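Trovholm Pocket Recorder: six weeks and one podcast later

Last updated: Jun 6, 2024
By Muthu Kurup

I've been making a little podcast about regional train lines for a few years now, and until this spring I recorded all of it on a laptop with a USB mic plugged in the side. It worked fine! But I kept missing the good stuff, because the good stuff happens on platforms and in diners and in the back seat of somebody's car, and by the time I'd gotten the laptop open and the software awake, whoever was telling the story had moved on to the weather.

So I bought the Trovholm. I paid full price for it with my own money, if you're wondering, and I've had it for six weeks, long enough to put together four episodes and most of a fifth.

It's a small recorder, a bit thicker than a deck of cards, with two built-in mics at the top and two sockets on the bottom for plugging in proper ones. There's one big red button. You hold it down for a second and it starts recording, even if the thing was completely off when you pressed it. That's the whole reason to own it as far as I'm concerned. I've started it inside a coat pocket without looking (the button has a little dimple so your thumb finds it) and caught a conductor doing his full end-of-the-line announcement, which is now my opening theme.

The sound from the built-in mics is better than I was expecting. Voices come out warm and close, and it doesn't get that tinny edge my old phone recordings always had. Wind is another matter. The foam cover in the box is pretty useless outdoors, so I picked up a furry one from Figueiredo and that fixed it on everything short of a real gale. I wish they'd just put a decent one in the box at this price, but I seem to say that about every recorder I try.

With a plugged-in mic it's very good. I use an old handheld Levia that I've dragged everywhere, and the Trovholm gives it plenty of gain with hardly any hiss. My usual test is to record myself in the closet saying nothing for a minute and then crank it up in headphones to hear what's down there. On my previous recorder (a Nutel, which I loved and which died in a puddle) there was a steady shhhh. On this one I had to turn it up to a silly level before I heard much besides my own stomach.

Now the parts that bug me. The menu is a mess. To change the file format you go into Settings, then Audio, then Advanced, then back out to a totally separate page called Storage, and if you forget to hit save on the second page it drops you back to the default with no warning. I recorded a whole interview as a compressed file that way. It was usable, but I'd promised my guest it would sound great and I was pretty grumpy all evening.

The screen is also hard to read in the sun, and the level meter is tiny. I've gotten into the habit of setting levels in the shade and then trusting them. There's a limiter that catches loud laughs, and you should just leave it on. I don't know why it comes switched off.

Battery life has been good. I charge it on the weekend and I haven't run out on a trip yet, though I'm a turn-it-off-between-conversations person and your habits may be worse than mine. It charges over USB-C and you can keep recording while it's plugged in, which saved me on a long afternoon in a station café with a retired signal operator who had a LOT to say.

File transfer is where I expected to be annoyed, and mostly I'm not. Plug it into a computer and it shows up like a thumb drive. The files are named by date and then a running number, so there's no guessing. I had 332 clips on the card by the end of week five, most of them a few seconds of doors and brakes, and I could still find the ones I wanted without much swearing. The phone app is slower. It'll copy a short clip over just fine, but I tried to send an hour-long interview and gave up and went to make dinner.

One thing I really like is the marker button on the side. Tap it while you're recording and it drops a flag in the file, and my editing software picks the flags up when I import. I tap it whenever somebody says something I know I'll want. For the last episode that cut my first pass down from a whole evening to the time it takes to drink one cup of tea, and it made me a better listener too, since I wasn't scribbling time codes on the back of a ticket.
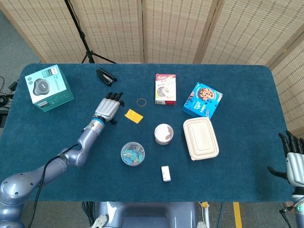

The flags don't survive if you trim the file on the recorder itself, though, so do your trimming on the computer. I lost a nice set of them learning that, and the manual only mentions it in a footnote near the back.

Did my listeners notice the change? A few did. The show had 3928 downloads last month, and 734 of those were for the first episode I made on the new recorder, which is good for me (I am not a big deal, it's a show about branch lines). I got two emails saying it sounded like they were sitting in the train car, and one saying the brakes were too loud. The brakes were too loud. I've turned them down.

Would I tell you to buy it? If you record at a desk, no, keep your USB mic and spend the money on something soft to hang on the walls. If you're out and about and you want to hit one button and be rolling, then yes, I think it's the nicest one I've used, and I've already forgiven the menu more times than I should have. I'd hold off if you need more than two plugged-in mics, and I'd also hold off if you're hoping to run everything from your phone, at least until they do something about that app.

I'm giving it four out of 5. The missing point is for the foam cover and the Storage page, split evenly. A firmware update is supposed to land later in June and if it does anything for the menus I'll come back and add a note. Meanwhile the next episode is a two-hour ride on a line with one train a day, and I've packed the furry cover, the Levia, a spare cable and a sandwich.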